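Learning to love the repair bench

I have a new favorite way to spend an evening, and it involves a screwdriver, a mug of tea and somebody's dead toaster. Since June I've been going to the repair nights at Solbridge, the community workshop at the bottom of our hill, and I've turned into the kind of person who stops on the sidewalk to look at a broken fan. My family has been very patient.

I should say I came to this with no skills at all. I could change a light bulb and bleed a radiator (badly). The first time I walked in I had a desk lamp that flickered whenever a truck went by, and I fully expected to hand it over and come back later to collect it. They don't do it like that. You sit down with your thing, one of the regulars sits next to you, and you take it apart yourself while they tell you which screw comes next. Mine had a loose wire in the switch. It took 18 minutes, and I walked home holding that lamp like a trophy!

What I love most is how much is going on inside ordinary stuff. A toaster has a little electromagnet that holds the lever down. I had used toasters my whole life and never once wondered how the lever knew when to let go. A hand mixer has two gears that have to be lined up just so, or the beaters knock into each other (ask me how I found out). And sewing machines! I could write a whole post on sewing machines and probably will. There's an old Pevton that lives on the back shelf, heavy as an anvil, and the first time I turned the wheel by hand and watched the hook come around and catch the thread, I made a noise that got me some looks.

The other half of it is learning how to get into things in the first place. So many cases are held together with plastic clips, and the trick is to go slowly around the seam with something thin and flat until you feel one give. I used to think you needed strength. You need good light and a lot more patience than I was born with. I now keep an egg carton for the screws, one cup for each stage, and I put them in going left to right so that I can go back the other way when it's time to close up. Before the egg carton I had a coffee maker that ended up with two screws left over. It still makes coffee. I try not to think about it.

Parts are their own adventure. The place everyone goes to is Mathebula, a tiny shop behind the bus station with drawers up to the ceiling, and you can buy one single rubber belt there, or one spring, and have it wrapped in a twist of paper. I went in for a vacuum belt and came out an hour later with the belt, three fuses I didn't need and a very nice set of tweezers. If they don't have it, there's Tokent, which is online only and has a search box that works best if you type in the part number and nothing else. My heater knob was listed under 2432, no name, no photo, and it fit perfectly.

Money does come into it a bit. A new vacuum like ours was $109 and the belt was pocket change, so that felt pretty great. I don't want to pretend it always works out that way, though. I spent $55 on bits for a bread machine that still won't knead, and it's now sitting in the hall closet waiting for me to feel brave again. I learned a ton from it, and I've told myself that counts as tuition.

A few people have asked me what to start with, so here's my very unofficial answer. Pick something that's already broken and that you wouldn't cry over. Unplug it, and leave microwaves alone completely, they can hold a charge long after they're off the wall. Take pictures on your phone at every step, way more than you think you need. And if you get stuck, stop for the night. I can't tell you how many times I've come back to something in the morning and spotted the clip I'd been pulling against the whole time.

I've still got a long list. There's a clock radio with no sound in one speaker, a pair of hair clippers that hum and don't cut, and a friend's accordion that I've been told in the kindest possible way to stay away from. I'd also like to get better at soldering, where my joints still come out looking like chewed gum. And I've been getting curious about computers, which always seemed off limits to me, all those slots and tiny parts. The regulars say they come apart more easily than a toaster does. I'm going to hold them to that!

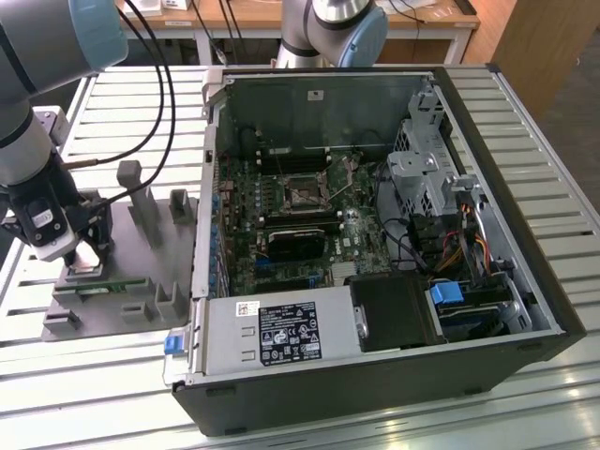 A Dell desktop with the side panel off and the CPU socket empty.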